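Re: [racking] Beam deflection on the Lemville pallet bays after re-slotting
8 min read 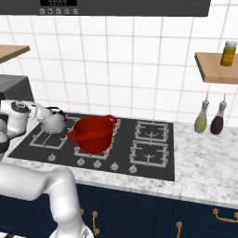

Hideaki Murakami wrote:

> We re-slotted aisles 3 through 6 at Lemville in August and moved the
> heavier drums up to the second beam level. Since then the forklift
> drivers report that the beams in aisle 4 look bowed when loaded. I
> measured one bay at midspan with a string line and got a drop that I
> would call within limits, but I am not sure I am using the right limit.
>
> The load sign on the end frame gives 2,325 kg per pair of beams. The
> heaviest pallets are under that when added up three to a level. Beams
> are Rallico, clear span 2.7 m, box section, face height 108 mm
> according to the old drawing. Uprights are from the original Menska
> installation, before the extension.
>
> Two questions. Is span over 200 the right number for deflection, and
> do I have to care that the beams and the uprights are from different
> makers? Chiba has the same mix and was never questioned at inspection.

Taking the second question first, as it decides whether the first one matters.

The number on your load sign was worked out for a beam and an upright as a connected pair. The end connector on the beam hooks into the slots of the upright, and the stiffness of that joint goes into both the beam rating and the frame rating. If the sign was printed for Rallico beams on Rallico uprights, it does not cover Rallico beams on Menska uprights, even where the slot pitch matches and the hooks go in without force. Look at the sign again and find out who issued it and for what drawing number. If there is no drawing number on it, treat the rating as unknown until somebody qualified has signed for the combination.

I would not lean on the Chiba installation. An inspector who walks the aisles is looking for dents, missing clips, bent braces and plumb. Mixed components get missed when the paint is close, and a clean visual report says nothing on capacity.

Now the deflection. Span over 200 is the usual serviceability limit for pallet beams under the rated load, and for 2,700 mm clear span that gives 13.5 mm. Some points on how to measure it, as the string line can fool you:

Measure the same beam loaded and unloaded. What you want is the difference. A new beam can have a slight bow as supplied, and an old one can have a permanent set. If the beam does not return to its first reading when the pallets come off, unload the bay and tag it out, whatever the loaded figure says.

Hold the string at the connectors, on the same face and at the same height at both ends. If you clamp it to the uprights you will pick up any movement in the joint as well. That movement is worth knowing, but write it down as a separate figure.

Measure front and rear. Drums on pallets tend to sit with more weight on one beam, more so if the drivers leave a long overhang to the front. The rating is for the pair with the load shared evenly. We had a site where the front beam was carrying well over half and the rear one showed almost nothing. The total was fine and the front beam was still over.

Leave the load on for a few hours before you take the loaded reading.

Next, the drawing says 108 mm face height. Check it with a caliper. The older Rallico range had a 101 mm section with the same connector plate, and from floor level you can't tell them apart. The smaller section is a good deal less stiff, and the wall thickness may differ too. I have seen both in one aisle after repairs, with the same sign on the end frame. Measure every beam in aisle 4 at the second level. It takes one person with a lift platform less than a morning.

There is one more item in your message that I would put ahead of the beams. You moved weight from a lower level to the second level. The capacity of an upright frame depends on the unbraced height, mainly the distance from the floor to the first beam and then the gaps between levels. Three questions:

Did you move any beams during the re-slot, or only pallets? If the first beam level went up to make room for taller goods at floor level, the frame rating drops, and it can drop by a lot. The old sign is then void even with all parts from one maker.

What is the total load per bay now, all levels above the floor added together? Pallets standing on the slab don't load the frame. If the drums stood on the slab before August and are now on beams, the frames are carrying weight they did not carry before. This can take a frame past its limit while each beam level is still inside its own figure.

Are the base plates anchored and shimmed? With a higher center of gravity, a missing anchor at an aisle end matters more than it did.

In the meantime my suggestion for aisle 4 is to bring the drums back down to floor level, or cut the second level to two pallets instead of three, and leave it there until the paperwork is settled. Two pallets placed close to the uprights bend the beam less than two pushed together in the middle, so tell the drivers where to put them. Check the beam locks while you are up there. Every connector needs its safety clip, and a clip replaced with a bolt or a piece of wire is a reject.

If you then want a rating for the mixed system, you need the beam section data, the upright section data, and a connector test or a conservative assumption for the joint. Neither maker is obliged to give you figures for use with the other's parts, and in my experience they decline. An independent rack engineer can run it with a pinned joint assumption, which will give you a lower number but one you can print on a sign. For 40 bays it may be cheaper to replace the beams with Menska ones and sell the others.

Please post the caliper readings and the loaded and unloaded figures, front and rear, by bay. Also the height of the first beam from the slab, measured on site and not taken from the drawing.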